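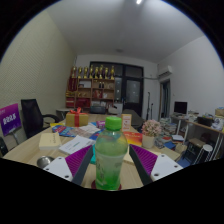

Written by Joelle Boutros
Questions checked by Ayman Qudah — updated in May

Dustalel hand-held gripper kit: your questions

What do I get in the kit?
One gripper tool with its camera, a charging cable and 2 spare sets of finger inserts. You hold it, squeeze, pick things up, and the camera records the whole move. I still love how quickly people get the hang of it!

Do I need a robot arm to start?
No. You can record for weeks before an arm comes anywhere near your building. The Ledevach software saves each pickup as its own clip, ready for training later.

Where can I use it?
Any ordinary room. A table with a plastic bottle, some leaflets and a potted plant on it makes a great first session, and a busy background is welcome — you want the variety.

How do I line up on a bottle?
Open the fingers wide, come in level and keep one pad on each side of the body. Go slowly for the last bit. Clear plastic with a colored cap is good practice.

How long does the battery last?
Four hours of steady recording. The card holds 400 clips before you need to copy them off.

Can I swap the inserts myself?
Yes, with the small screwdriver in the lid pocket. Snug is enough, please don't crank on the screws.

Can I try one first?
Please do! Loans run for 30 days through our Grelleck office, and you can keep your clips when the kit goes back.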